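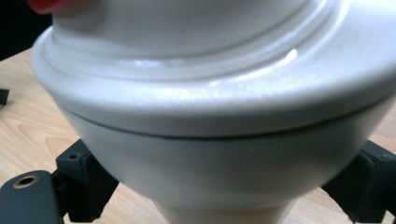
The fault took me most of September to find, and it was a screw. I'm writing it down while I still remember the order of things, partly for Haoran Tan, who has to look after the same kind of gripper and asked me what I changed.

The short version is that the gripper was losing lidded containers partway through a lift. Open bowls were fine. Boxes were fine. Anything with a lid wider than the body would come up a little way, tilt, and go. We had 685 attempts in the log for lidded objects and 47 of them were marked as drops. I would have accepted that number if the drops had been spread out, but nearly all of them were in the second half of the log.

My first guess was the grip force. The controller, which we call Olar, closes until the motor current reaches a limit and then holds. If the limit is too low, a smooth tapered body slides down between the fingers. I raised the limit a step at a time and ran the same lift after each change. It made no difference I could measure, and at the highest setting the fingers left a mark on one of the softer plastic jars, so I put it back where it was.

Second guess was the finger pads. I cleaned them with alcohol, then swapped them for a new pair. The next morning went well and I told Kaiwen Xu it was fixed. By 3 p.m. it had dropped two more.

Kaiwen asked whether the fingers were closing level. I said yes, because I had set them level in the spring. He asked when I had last checked, and I hadn't. We put a straightedge across the tips with the gripper closed on a test block. The left one sat 2 mm higher than the right.

That is not much on a straight-sided box. On a body that gets narrower toward the bottom, one finger touches a wider part than the other, and the first contact pushes the object sideways. Under a wide lid it is worse, as the higher finger can catch the underside of the rim before it has any hold on the body. Then the lift is partly carried by the lid. If the lid is loose it comes up and the body stays behind or swings out.

The cause of the height difference was the mounting screw on the left bracket. It had backed out far enough for the bracket to rock under load. With the gripper open and nothing in it, everything looked square, which is how I missed it for so long. You had to squeeze something to see it move.

There was a safety side to this that bothers me more than the drops. The fall detection is supposed to stop the arm when the fingers close past the expected width. When a container slipped but the lid stayed pinched, the width still looked correct, so the arm carried on to the drop-off point with a lid in its grip. Deisy Grajales was reaching in to pick up a jar from the table on one of those runs. She had every reason to think it had stopped. She pulled her arm back in time and hit the stop button, and I shut the whole thing down for the rest of the day.

What I changed:

Threadlocker on the bracket screws, both sides, and a paint line across each screw head so that movement shows.

A level check under load, with the test block, before the first run of the day. It takes 6 minutes.

The stop condition now looks at weight at the wrist as well as finger width. If the weight falls during a lift, the arm stops where it is.

Hands stay outside the tape unless the stop button is in. This was already the rule. It is now also printed on a card next to the button, and Hongmei Han has asked that whoever is at the keyboard say "in" out loud before anyone reaches.

I also went back to the old force limit and the old pads, one at a time, to be sure neither had been part of it. Neither was. The old pads are back on now and I have the new ones in a drawer.

The one thing still open is the wrist sensor, which drifts when the arm has been running for a while. I zero it between batches for now. If it drifts the wrong way the new stop condition could trigger late, so I don't want to leave it like that. Handberg sells a replacement but the connector is different and I'd need to make up a cable.

Filed under: Workshop Notes, Grippers, Things That Broke

3 comments

Haoran Tan
Checked ours this morning. Left side was fine, right side turned a quarter turn by hand. Thanks. Which strength of threadlocker did you use?

(author reply)
Medium. You'll want to get it off again someday.

Ivone Fagundes
We had the same trouble with lids and ended up gripping lower down on the body. It helps, but then the stem on some of them is too thin for the fingers to close on. Did you try a different approach height before you found the screw?

Recent posts
Making a quieter cable chain
Zeroing the wrist sensor, first attempt
Moving the Fadix bench away from the window
Notes on the Xiao board after a year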